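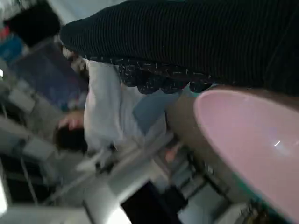 Meinir Wynne asks how on earth we've kept a letter circle going this long when she can't get her own sister to answer a text. Well, Meinir, pull up a chair, I have a few posts' worth of answer for you!

2/ It started with me and Na-rae Joo, after she moved away from Barthorpe and I was moping. Her first letter is dated December 27, 2007, and it's four pages about a train delay and a very bad sandwich. I still have it (gravy stain and all).

3/ Then Huw Lougher wanted in, and he brought Þórey Snorradóttir, so we made it a round. You get the fat envelope, read everybody's pages, take out your old one, put in a new one and send it along. I have 135 of my own old letters in a shoebox now, and over 1000 pages of theirs that I copied before mailing on.

4/ Rules, such as they are: two weeks to turn it around, handwriting preferred, no apologizing for being boring. Huw once wrote three pages on gutters and I loved every word.

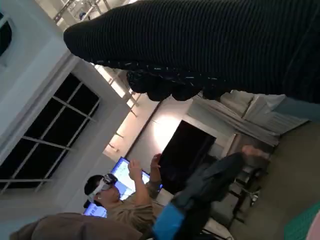
The big window with the white trim.

5/ We did lose one envelope, in June, with Na-rae's soup recipe and a long piece from Þórey about her mother in it. She wrote it out again from memory and said it came out shorter but kinder.

6/ So if you want to try it, Meinir, start with two people and a stamp each. Your sister might surprise you. And write about the dull stuff, please, the dentist and what you had for supper. I'll put up our address sheet tomorrow if I can find it.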